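Film Publishing and Publicity
Unit 6: The authorised production book
Notes prepared by Sigita Adomaitis

6.1 Definitions

An authorised production book is a title issued under licence from the rights holder of a film. The licence normally covers stills, concept art, call sheets and access to crew. An unauthorised book has none of these and relies on interviews, press cuttings and material already in print. The two are often shelved together and should be cited differently.

6.2 Parties and approvals

Three parties sign: the publisher, the production company and the distributor. In the course case study these are Koppel, Firar and Undex. The film is Gresanero, a spy thriller shot over 140 days.

Text goes through two rounds of approval. The first checks fact and spelling of credits. The second checks tone, and it is here that most cuts are made — usually passages on rewrites, replaced crew and budget.
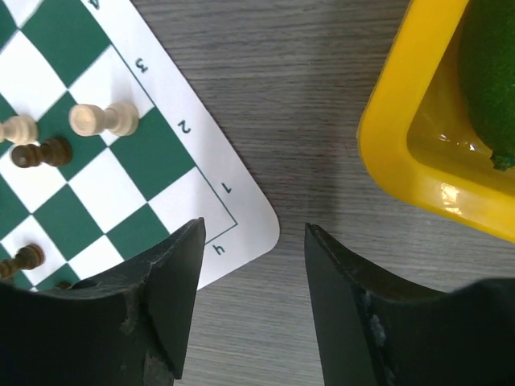 Who has the final say on the text?

The distributor, in most contracts. The publisher may withdraw a chapter it thinks has been weakened but may not restore a passage that has been struck out.

6.3 Stills

The unit photographer on Gresanero delivered 4,000 frames. Principal cast held a right of refusal over any still in which they could be recognised, and up to 2,000 frames were lost at that stage. The book printed 80. Behind-the-scenes stills are cleared separately from scene stills and at a different rate; see the sample schedule in Unit 4.

Captions are written last, from the photographer's log. Where the log and the call sheet disagree, follow the call sheet and mark the query on the proof.

6.4 Release timing

A book that shows sets from the final act cannot go on sale before the film opens. Koppel had copies in the warehouse in November under embargo. If the film is moved,

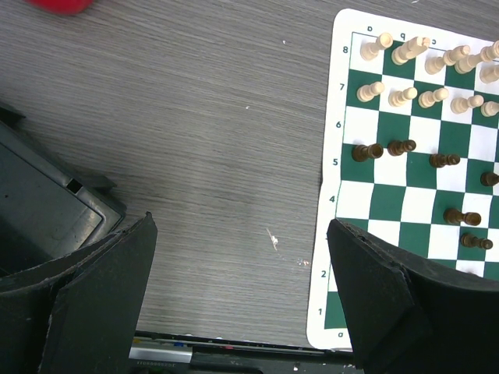 the book moves with it, and the publisher carries the storage cost unless the licence states otherwise. Reprints ordered during a delay should correct the opening date on the jacket flap and in the foreword — the second is often missed.

Reading for Unit 7: the Koppel licence, clauses on territory and translation. Bring a marked copy.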